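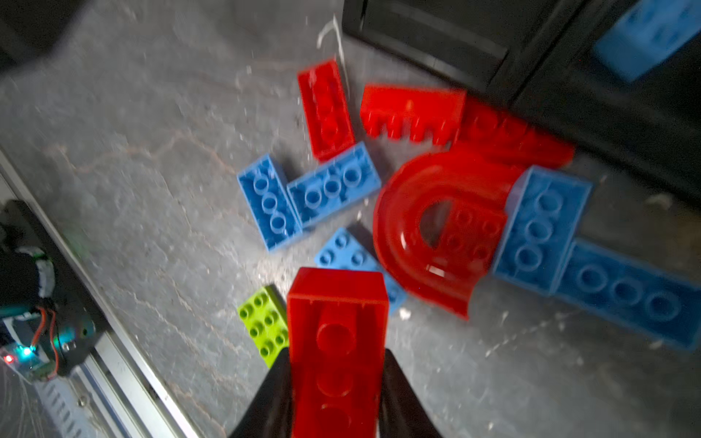

What is a toy library?

It's a place that lends out toys the way a regular library lends out books, usually for a few weeks at a time and for a small yearly fee.

I picked toy libraries for my project after my cousin joined one in Stillisstead and wouldn't stop talking about it. My partner was Yi-an Jang, who did the interviews (I get nervous on the phone), and I got the loan records. Wanpen Nilsuwan runs the desk there and let me copy everything from February into a spreadsheet. That came to 936 loans out of a catalog of 1,628 toys, so I had plenty of typing to do!

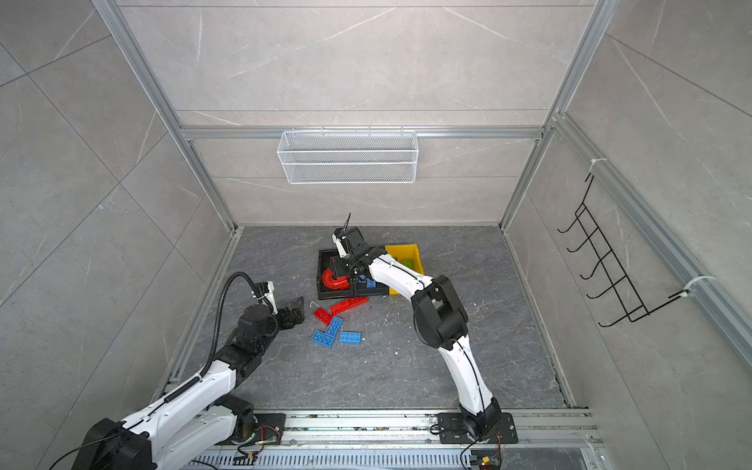
I figured the big expensive stuff would go out the most, like play kitchens and ride-on cars. Wrong! Puzzles won easily, and then building sets, and the ride-on cars hardly moved. Yi-an thinks it's a trunk space problem, and I kind of agree, but we didn't ask about cars in our survey so I can't prove it. 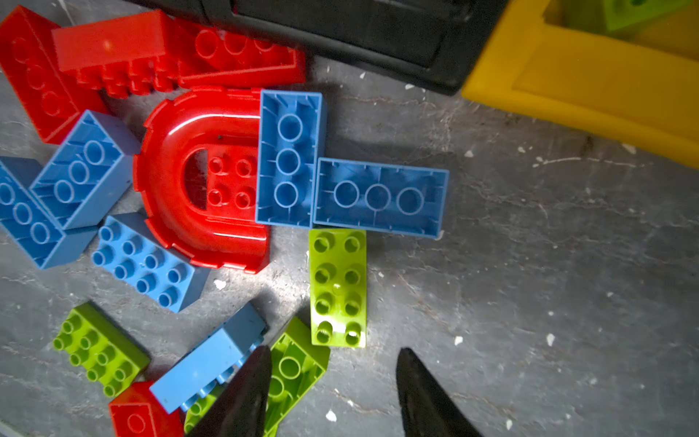
We talked to 21 families, and seven of them had gone out and bought a toy after borrowing it first. One dad told us he'd dodged a very loud drum that way. The thing parents grumbled about most was returns, mostly having to check that every piece was back in the set before closing time at 5. 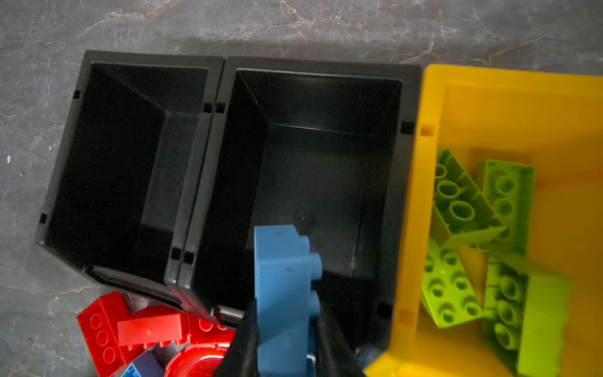
Storage bins, two black and one yellow.

If I did this over I'd get a summer month too, when school's out, and I'd ask how far people drive. Our teacher, Mr. El-Sayed, also wanted a chart of loans by age group, so that's on the next page with the survey questions.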